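Back Issue Room and Reading Area: Safety and Condition Checklist
Kettle Comics, 20 June 2023 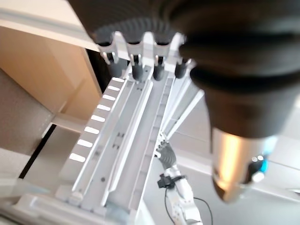 White gripper head with four black rubber fingertips, seen from above.

Inspected by: Pauline Heywood
Accompanied by: Graham Mellor
Last inspection: March, Dennis Pearce

Marks used: OK / Fix / Watch / Not checked

1. EXITS AND AISLES

Front door opens fully and closes on its own: OK

Back door clear on both sides: Fix
Comment: New release cartons were stacked against the inside of the door. Graham moved them while I was there. Same comment as March. Cartons go on the pallet by the sink until they are counted in.

Aisles between long box tables wide enough for a wheelchair: Watch
Comment: Fine on the superhero side. The indie and small press aisle gets tight when the dollar bins are pulled out. Push them back at closing.

Exit signs lit: OK

2. SHELVING AND LONG BOXES

Wall racks anchored: OK

Floor shelving level, no bowing: Fix
Comment: The Brullar unit with the hardcover collections is bowing on the second shelf. Omnibus editions are too heavy for that span. Move them to the bottom and put the thin trades up top. Dennis has the spare brackets.

Long boxes stacked no more than 3 high: Fix
Comment: Overstock wall was over the limit at the far end. The bottom boxes have started to crush and the books in them will get spine creases. Restack before the next delivery.

Step stool feet and treads: OK
Comment: Right foot replaced since March.

Graded books in display case, case locked: OK
Comment: The key was in the register drawer again and should be in the office.

3. PAPER STORAGE CONDITIONS

Humidity reading: 60 percent
Comment: Too high for the older newsprint. The Wesano dehumidifier was running but the tank was full, so it had shut itself off. Empty it at opening and closing and initial the sheet taped to the side.

Direct sunlight on stock: Watch
Comment: Late afternoon sun reaches the first two wall racks. Several covers in the top row have faded along the left edge. Blind to be lowered after lunch.

Signs of insects or mice: OK

Signs of leaks: Watch
Comment: Old stain on the ceiling tile over the manga section. Dry to the touch and no bigger than the pencil line Dennis drew.

Bags and boards in date: Not checked
Comment: Gemma Parsons is going through the 213 boxes in storage and will report separately. Yellowed bags get replaced, oldest books first.

4. ELECTRICAL AND FIRE

Extension cords: Fix
Comment: One cord runs under the rug in the reading area. Take it out. The lamp can go on the wall outlet behind the couch.

Extinguisher gauge in the green, tag current: OK

Smoke alarm test: OK

Space heater: Removed, leave it out.

5. READING AREA

Chairs and couch: OK

Drinks kept off the browsing tables: Watch
Comment: Sign has fallen down. Beverley Ashworth is lettering a new one.

Kids' spinner rack stable: Fix
Comment: Tips if pulled from the top. Weight the base or take it off the floor.

Follow-up on all Fix items: Graham Mellor
Copy to: Beverley Ashworth, Dennis Pearce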